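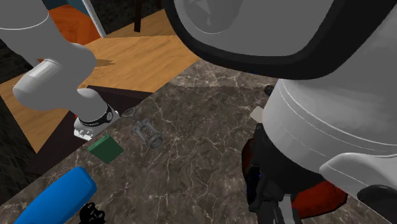 Do I need to descale a new kettle before I use it?

Only if your water is hard and the kettle has been sitting in somebody else's kitchen. A kettle straight from the box has no scale in it. What it may have is dust and a faint smell of the factory, and two boils of plain water will deal with both.

Section 4. Limescale and the Stolleck kettle

The box says "scale-resistant". Take that with some caution. The Zerance coating on the inside slows the build-up, and in a hard water area you will still find white flakes in your tea by March if you bought the kettle at Christmas. Resistant is a generous word for it.

4.1 First use

1. Take out the card insert and the small bag taped under the lid.
2. Rinse the inside with cold water. Don't put the kettle under the tap with the base attached.
3. Fill to the MAX line, boil, and pour the water away.
4. Do the same again. If you can still smell plastic, do it a third time.

Note: Some guides tell you to boil a new kettle with lemon slices. We tried it and got a kettle that smelt of plastic and lemon.

4.2 Descaling

You need 100 ml of white vinegar or one sachet of Jondis powder. The sachets cost a good deal more. The makers say they work faster, and we could not see much in it.

1. Unplug the kettle and let it cool.
2. Add the vinegar or powder, then cold water up to the halfway mark.
3. Switch on. With vinegar, switch off by hand before it boils, or the kitchen will smell until the evening.
4. Leave it for 8 hours. Overnight is easiest.
5. Empty, rinse, and wipe round the inside with a soft cloth.
6. Boil one full kettle of plain water and throw it away.

CAUTION: Never use vinegar and a descaling powder together. Never use anything that contains bleach.

CAUTION: Don't scrape the scale off with a knife or a scourer. The coating scratches easily, whatever the advert shows, and scale takes hold in the scratches first.

4.3 The filter

The mesh in the spout lifts out from the inside. Pull the tab upwards – it is stiffer than it looks. Soak the mesh in the same vinegar mix and brush it with an old toothbrush. The replacement part is number 414, sold singly or in packs. We would not bother with the pack. A mesh that is cleaned now and then should last as long as the kettle.

4.4 Jug filters and magnetic collars

A jug filter does help, provided you change the cartridge when it says so, and few people do. The Šimkus magnetic collar, which clips round the cold pipe, is another matter. Its leaflet promises "up to 100% less scale". Up to 100 includes nought, and nought is what we would expect. Fitting one does no harm to the kettle and does not affect the guarantee.

4.5 If the kettle switches off early

Scale on the base plate is the usual cause. Descale once as in 4.2. If it still clicks off before boiling, check that the lid is fully shut and the kettle is sitting flat on its base. After that, stop using it and return it to the shop with the receipt – a second and third descale will not mend a worn switch.

Section 5 covers the base and the lead.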